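Can a Robot Do My Chores Yet? Frequently Asked Questions

Updated Aug 11, 2024 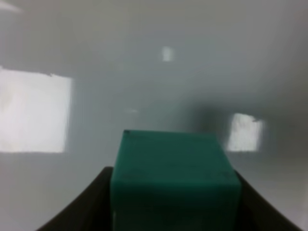

Most of the mail we get at Badix asks when a machine will tidy the living room, and the short answer is that tidying is a long string of picking things up. Picking up is coming along. A plain green cube held between two dark fingers is the sort of grip we like: flat sides, square to the fingers, nothing dangling. Your living room floor has very little in common with it.

Can it fold laundry?
It can fold a towel. A fitted sheet beats it, as it beats the rest of us.

How fast is it?
Our Drokico arm clears 6 toy blocks into a bin in five minutes. A motivated child is faster, if you can find one.

What about dishes?
Mugs, yes. Plates, on a good day. Wine glasses we don't discuss until November, when the softer fingers from Skernero arrive.

Is it any better in a workshop?
Much. The Munteanu shop has it moving the same part from the same tray to the same fixture, more than 2,000 times a week. It likes that kind of work. Move the tray a hand's width without telling it and you'll hear from the shift lead.

Will it pick up socks?
It will pick up a sock. Pairing them is a separate project with its own budget.

Can I leave it running while I'm out?
No. It stops after 30 minutes without someone pressing the button, and we'd rather you didn't tape the button down — we have seen the tape.

Does it do stairs?
It's bolted to a table.

So should I wait to buy a vacuum?
Buy the vacuum.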